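Chapitre 3
Le contrat de travail du sportif professionnel et les mutations entre clubs

Objectifs du chapitre
Identifier les parties à une opération de mutation et leurs obligations respectives.
Distinguer la mutation définitive, le prêt et l'échange.
Lire une clause de compensation et en mesurer la portée.

Introduction

Le sportif professionnel est un salarié dont l'activité s'exerce dans un cadre doublement réglementé. Il relève du droit du travail, qui gouverne la formation, l'exécution et la rupture de son contrat. Il relève également des règlements fédéraux, qui subordonnent sa participation aux compétitions à la délivrance d'une licence et à l'homologation de son engagement. La coexistence de ces deux ordres explique une grande part du contentieux étudié dans les pages qui suivent.

Le présent chapitre prend pour fil conducteur le dossier Skemimska, club de basket-ball dont l'intérieure Halina Kwiatkowski est transférée, en cours de contrat, vers le club d'Avov. L'opération comporte une indemnité principale, une prime de 3 000 euros due après 12 rencontres disputées et une clause de retour au bénéfice du club d'origine. Les pièces du dossier sont reproduites en annexe ; l'étudiant est invité à les lire avant d'aborder la première section.
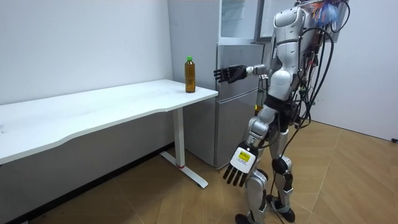
La mutation suppose la rencontre de trois consentements : celui du club quitté, celui du club d'accueil et celui du sportif. Ce dernier ne saurait être présumé. La licence et le contrat sont attachés à la personne, et le club qui cède un joueur ne dispose pas de lui comme d'un bien. La distinction mérite d'être rappelée au moyen d'un cas simple. Un robot humanoïde dont la main noire se tend vers une bouteille en plastique posée sur un bureau peut être vendu, loué ou échangé sans que l'on ait à recueillir son accord ; la convention ne lie que le cédant et l'acquéreur. Le contrat du sportif obéit à une logique différente, et l'accord conclu entre les seuls clubs demeure inopposable à l'intéressé tant que celui-ci n'y a pas souscrit.

Le prêt se distingue de la mutation définitive par le maintien du lien avec le club d'origine. Pendant sa durée, l'exécution du contrat initial est aménagée et la rémunération peut être répartie entre les deux employeurs. Dans l'affaire Soltex, étudiée à la section 2, la pivot Ruba Zein réclamait à son club prêteur un solde de 2 197 euros que chacun des clubs estimait à la charge de l'autre. La convention de prêt était muette sur ce point.

Termes à connaître : homologation, indemnité de mutation, clause de retour, compensation, inopposabilité.

Section 1. La formation de l'accord de mutation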